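August, evening

The regional tourism office held its review of summer arrivals this morning at the Platbridge visitor center. I attended on behalf of the Gevside Chamber of Lodging, and I record the main points here before the minutes are circulated.

Ms. Olszewski opened with the figures for the lake district. Guesthouses registered 1,000 overnight visitors from abroad in the first half of the season, against 873 in the same period last year, a gain of 127. Most of the increase came from small group tours sold by Plirnano, which added a second departure in June. Independent travelers were flat. The average stay remains 4 nights.

There was a long exchange on the ferry. The Vigfúsdóttir line has asked for a later evening sailing, and the harbor office has not yet replied. Several members hold that guests who miss the last boat simply book on the far shore the next time. I share that view and said so. Ms. Alaoui asked that the matter be put in writing, and I agreed to prepare the letter.
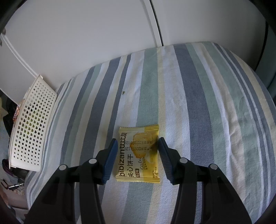
The second item was the proposed visitor fee. The draft sets it at a flat rate per room, collected at check-in, with the income reserved for trails and signs. My members would accept it if the start were moved to next spring, when new rates are printed. Ms. Olszewski noted the request but made no promise.

We then turned to the autumn walking festival. Registration stands at 200, and the two larger inns are already full for the opening night. Gevside still has rooms — mostly singles — and these will be listed on the district page once the owners confirm their prices.

The meeting closed shortly after noon. I returned by the lower road and spent the afternoon on correspondence. The ferry letter is half done. I must ask Ms. Alaoui for last year's passenger counts before it goes out.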